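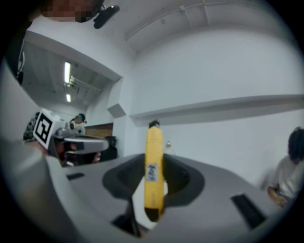
Teaching by demonstration (search: enter a term, Go)

Teaching by demonstration means showing a robot a job instead of coding it. You can steer the arm from a distance, push it around by hand, or do what I like best and carry the gripper yourself!

Small tools are my favourite things to teach. With hand-held grippers, like the pair over that white desk, one can stay open while the other holds a yellow utility knife. I'd record up to 400 tries, in all sorts of colours and light.
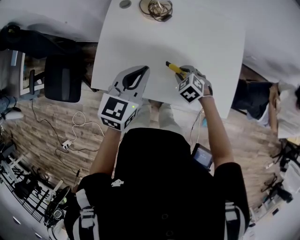
Related items
Remote control
Pliton
Inon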